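Products > Household textiles > Cleaning cloths > Stetent

Stetent cotton cloth, pack of 10

Stetent is a soft cleaning cloth for daily use in kitchen and bathroom. Each cloth measures 40 x 40 cm and the hem is sewn double. You can wash it at 60 degrees together with towels, but please do not use fabric softener — the cloth will then take up less water.

Colours: white, grey, salmon. One pack contains one colour only.
Order number: 1027
Weight of the pack: almost 13 ounces

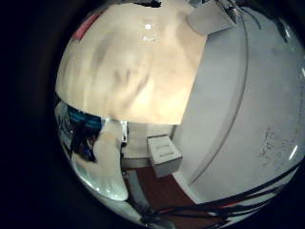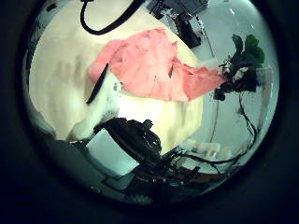 Tuulikki Riihimäki writes that she has used the white ones for two winters and they still dry her glasses without leaving fluff, although the first wash made them a little smaller than she expected. She would like to have a loop in the corner, so they can hang on a hook.

The loop is not available at the moment. If you prefer a cloth which hangs, please look at Toltard, which is thinner and has a buttonhole in one corner. For greasy surfaces we suggest to take Toltard as well, as Stetent keeps the stains longer.

New cloths should be washed once before use. Dry them flat or in the dryer on low heat. Orders received before noon leave our store in the same afternoon.

3 comments · 13 shares

Contact Fistari | © Fistari household textiles | Back to top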